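Stoltport opens its phone case range to high street shops this February

Stoltport, the family-run maker of phone cases from Trallach, is delighted to say that its soft-coloured range will be on the shelves of 40 independent shops from February, after a happy and rather busy first year of selling only from our own counter.

Customers kept telling us they wanted a case with a good thick rim and rounded corners, in a colour that would still please them by the summer, and pale lavender has been the one they ask for most. 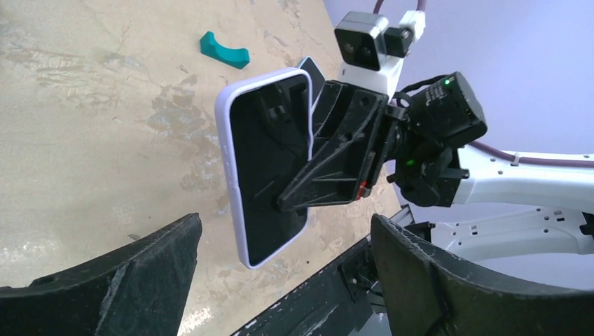

Colours and where to find them

The range comes in five shades, lavender among them, and every shop will have a sample of each to try in the hand before buying (please do, we love it when people take their time!). Canetov, our distributor, is taking orders from shops now, with a first delivery of 400 cases.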